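Week 6 handout: Paper grain, sizing and folding

Read before Tuesday's bench session. Bring a bone folder, a pencil and a steel rule. Paper is supplied.

## 1. What grain is

Machine-made paper is formed on a moving wire. The fibers tend to line up in the direction of travel, and the sheet keeps that alignment after it dries. We call it the grain direction. A sheet whose fibers run parallel to its long side is grain long. If they run parallel to the short side, it is grain short.

Handmade paper has much less grain, because the mould is shaken in more than one direction while the water drains. Treat it as having none for the exercises in this course.

Grain matters for three things we do at the bench:

- Folding. A fold along the grain is cleaner. A fold across it may crack, especially in heavier stock.
- Pasting. Fibers swell in width far more than in length, so a damp sheet grows across the grain.
- Turning pages. A book with its grain parallel to the spine opens more easily and lies flatter.

## 2. Finding the grain

**Bend test.** Lay the sheet flat, roll one edge over toward the opposite edge without creasing it, and press lightly with your palm. Turn the sheet 90 degrees and repeat. The direction with less resistance has the grain running parallel to the bend.

**Tear test.** Use scrap only. A tear with the grain runs fairly straight. A tear across it wanders.

**Water test.** Cut a small square, mark the top edge in pencil, and dampen one side. The square curls, and the axis of the curl is parallel to the grain. It works well on thin papers where the bend test is hard to feel.

Do at least two tests on any paper you don't know. Write the result on the sheet with a small arrow in pencil.

## 3. Sizing

Size is added to paper to slow the absorption of water. Internal size goes into the pulp. Surface size is applied to the finished sheet. Blotting paper has almost none. Writing papers have enough to stop ink from feathering.

Morenike Akpan's notes on the Ollport ledgers are in the course folder. She looked at 56 blank leaves and found that the ones stored nearest the outside wall had lost most of their surface size. Read the section on handling and skip the tables.

## 4. Colored papers

Dyed paper has color all through the sheet. Coated paper has it on the surface, and the coating can break at a fold and show a pale line. Check a torn edge if you aren't sure which kind you have.

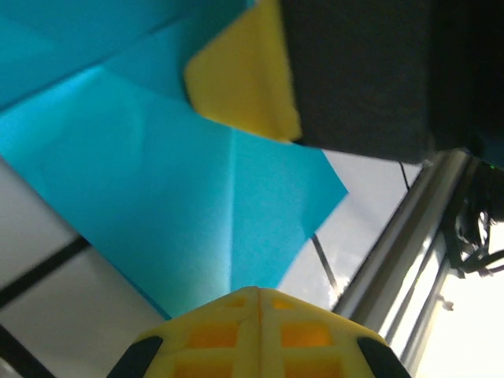
*Fig. 1. Bright cyan paper, seen from below.*

Both kinds can fade. Keep your samples in the folder between sessions, and don't leave them on the windowsill.

## 5. Bench exercise

1. Take 3 sheets of different weights and find the grain of each.
2. Fold each sheet once with the grain and once across it. Use the bone folder at the same pressure each time.
3. Open the folds and compare them under the desk lamp.
4. Label each fold and put the sheets in your sample folder.

Questions about the sample folder go to Ximeng Fu, who is marking it this term. Late folders can be left in the tray outside room 377 until the end of November.

Next week: single-section pamphlets. Read the Jirkham chapter on sewing stations.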